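# How a robot arm picks up a sweet

Have you ever watched your own arm while you reach for something nice to eat? Try it now, if there is a biscuit near you. Your shoulder moves, your elbow bends, your wrist tips over and your fingers close, and you probably didn't think about any of it. A robot arm has to do all the same jobs, but somebody has to tell it about every one of them. In our club, that somebody is you!

The club is called Drimik, and we meet to build small robot arms and then teach them to do things. This page is for new members, for brothers and sisters who are curious, and for any grown-ups who have been nodding politely at dinner and would like to know what all the talk of servos is about.

## Where the parts come from

Most of the arm is made on a 3D printer. You can think of a 3D printer as a very patient glue gun. It melts a thin string of plastic and draws a flat shape with it, then draws another shape on top of that, and another, until the flat shapes have grown into a solid piece. A small part might have 800 layers if you choose a very fine setting, so please don't stand there waiting for it. Go and have your drink, and come back later.

You will notice that our parts are full of little holes. Some of them are for screws, and you will get to know those well. Others save plastic and make the arm lighter, and a light arm is much easier to lift — try holding a heavy book out in front of you for a minute and you will soon feel why.

## Muscles with wires

A robot has no muscles, so it uses motors instead. The kind we use is called a servo. An ordinary motor, like the one in a toy car, just spins round and round until you switch it off. A servo is cleverer than that. You can ask it to turn to a certain place and stay there, a bit like asking a friend to point at the door and keep pointing.

There is a servo down in the base, where the arm turns from side to side, and another at the shoulder. When you look at a finished arm, try to find the shoulder first, then follow it up to the elbow, along to the wrist and down to the fingers. We call the fingers the gripper. Ours has only 2 of them, but that is plenty for picking up something small.

The wires carry power and messages to the servos. They need a bit of slack, so that they don't pull tight when the arm stretches. Leave nice soft loops, and never tug on them (Nestor Enriquez, who runs our workshop, can hear a tugged wire from the other side of the room).

## Teaching it to reach

Now for the part everybody comes for. Picking up a sweet sounds like a single job, but for the robot we cut it into 6 small ones:

1. Turn towards the tub.
2. Reach out until the gripper is over it.
3. Open the fingers.
4. Go down.
5. Close the fingers.
6. Come back up.

Each step is a set of numbers, telling every servo where to go. To find the right numbers, you move a little, look, and move a little more. Write them down as you go! Last May the Dralter team found a perfect set and then lost the piece of paper, and they had to start all over again after lunch.

The rim of the tub is the tricky bit. If the arm goes down too far to one side, a finger will bump against the edge. Then you go back to step two and change your numbers, only a tiny bit at a time. It may take lots of tries, and that's quite all right. When you were a baby you missed your mouth with the spoon for months.

## Something to try at home

You can be a robot without any parts at all. Ask a friend to sit at a table with a cup and a button in it. Your friend shuts their eyes, and you give the orders: "shoulder up", "elbow out a little", "fingers closed". They may only do exactly what you say. See how many orders you need before the button is out of the cup, then swap places and let them boss you about for a while.
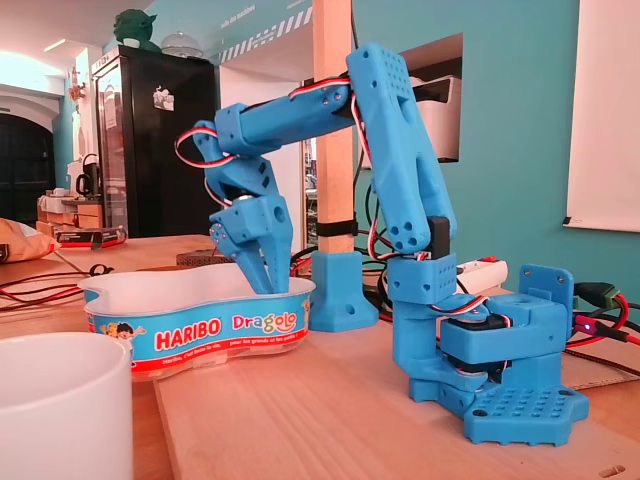
*Going down for a sweet: the blue arm with its gripper in the Haribo tub.*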